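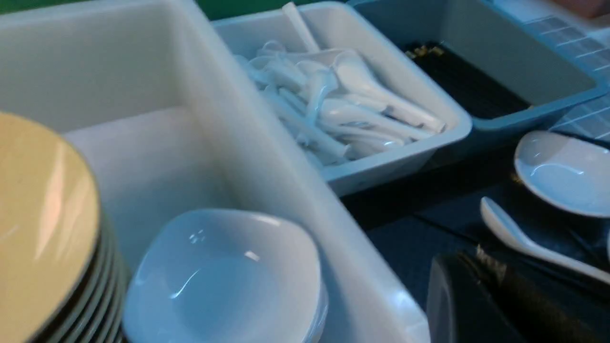 Huten Shades is a table of nail polish colours, one row per bottle, kept so that people who mix or review polish can search by shade and finish. Colour names on labels are little help, so each row carries a plain shade word from a short fixed list. Beige was the hardest to settle. A glossy surface in a pale beige-yellow, like the top of the stacked plates, is filed under "cream", and the white highlight on it is ignored when the shade is picked.

Contents

The table has 3,805 rows. Of these, 1,563 are cream finishes, 1,049 are shimmers and 900 are glitters. The rest are mattes, jellies and toppers. Makers covered are Ekow, Rüegg and Wallico.

Columns

maker – as printed on the bottle
name – as printed, including odd capitals
shade – one word from shades.txt
finish – one word from finishes.txt
coats – number of coats used for the swatch
base – yes or no
notes – free text, often blank

Known problems

Rüegg changed its bottle labels in February and some shades now appear twice under different names. Duplicates are marked in notes where we caught them. Wallico toppers were swatched over black only, so their shade word should not be trusted over a pale base. Grey and taupe overlap more than we would like.

Use

The file is UTF-8, separated by tabs. Open it as text if your spreadsheet turns shade codes into dates. You may copy and change the table for any purpose – please keep the maker column as it is.

Last updated 24 April 2022.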